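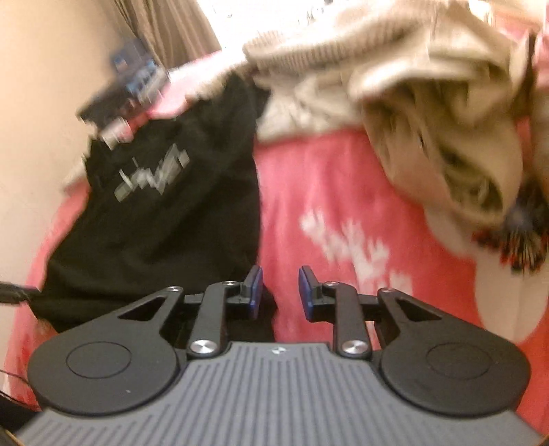
Sơn Võ says to start with the black things, as they take up the most room and show every bit of lint from a plush blanket.

Yulan Hao
I'd put a plain sheet down first — the pile sheds. Then fold each piece and move it off the bed before picking up the next one.

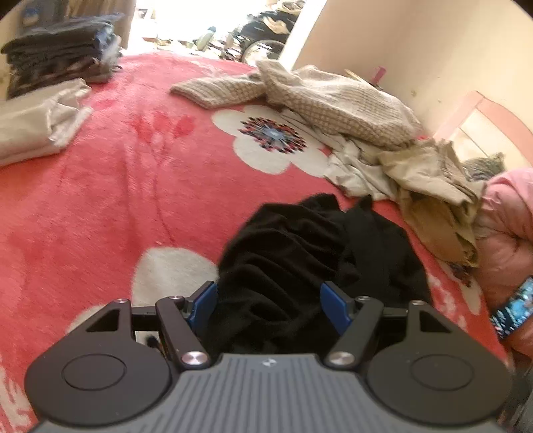

Shake it out once, lay it face down, sleeves or sides in, then fold in half. A full bed takes me roughly 13 minutes.

Sơn Võ
Lint roller. Done.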